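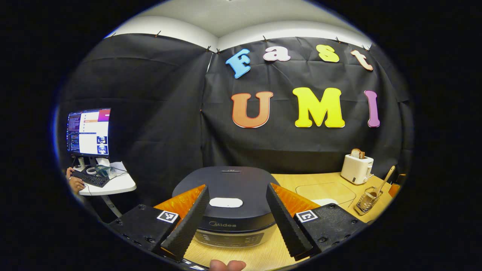 Billdale Shared Kitchen: progress report to the Skonberg fund
15 June 2021

Dear Revathi Menon,

We've had a wonderful spring! Your grant of $1,000 is nearly all at work, with $600 gone on rice cookers, pans and storage tubs. The lending shelf opened with 45 items and four rice cookers — those go out more than anything else, and people bring back recipes with them!

Next we want longer evening hours and a second shelf at Magsi, ready by November. The rest of the money will cover labels and spare lids.

Vesela Nedeljković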